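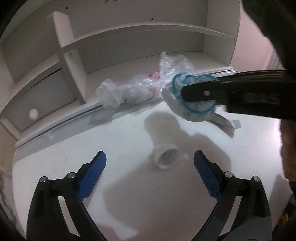

Crédit photo : Olga Figueiredo / Atelier Quintela

1/5 L'atelier Quintela consacre le mois d'août au tri de ses fonds de tiroirs. Raccords, chiffons, élastiques et sachets sont examinés pièce par pièce avant d'être rangés ou écartés.

2/5 Les raccords en plastique blanc, comme celui de la photographie, rejoignent le bac de plomberie. Ils y sont classés par diamètre. Toute pièce fendue est retirée du stock.

3/5 Les chiffons blancs sont conservés lorsqu'ils sont propres. L'élastique turquoise qui entoure celui-ci sera retiré et rangé à part. Les petites chutes ne sont pas gardées.

4/5 Les sachets en plastique réutilisables sont mis à plat et remis à l'accueil. Mme Clementina Falcão en assure la distribution auprès des adhérents, dans la limite de deux par personne.

5/5 Les adhérents souhaitant déposer du petit matériel sont invités à se présenter à partir de 14 heures. Renseignements auprès de M. Ilídio Meireles, responsable du stock.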